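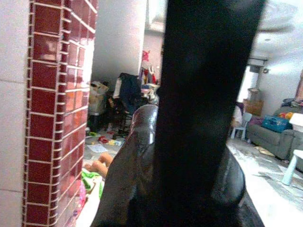 Household Routines, Unit 2: Does a tidy-up method survive a living room?
Reading time: 4 min

Most methods in the reading were worked out on closets and kitchen drawers, where everything is one kind of thing. A family room is harder. Toys end up on the floor beside sheets of paper, a jacket lives on a chair, and a cardboard box fills with whatever was nearest. Keep a room like that in mind when you read the claims.

Claim A. "One basket, one sweep" (the Tipoki method). Walk through with a basket, pick up everything, sort later. The booklet says 30 minutes. It doesn't say whether sorting is included, and I suspect it isn't. A full basket on the sofa is still clutter, with a handle.

Claim B. The Andell survey. 3,911 households were asked whether they felt calmer after clearing the floor. Most said yes. They were asked by a company that sells storage boxes, and there was no comparison group. Feeling calmer that evening tells us little about the floor a week later.

Claim C. "Own fewer than 200 toys" (Dotier). Where does the number come from? No source is given. Is a doll with three outfits one toy or four? A bag of blocks?

What I would accept, for now:
- Clear the walking path first. Small hard toys underfoot are a real problem whatever your philosophy.
- Cloths and clothes go before small pieces, as they hide things.
- Paper gets looked at before it is thrown out. It may be somebody's drawing.

For next class: read the Risemden chapter and try one method at home. Write down when you started, when you stopped, and where the last item went. "In the box" is not an answer unless you can say what the box is for.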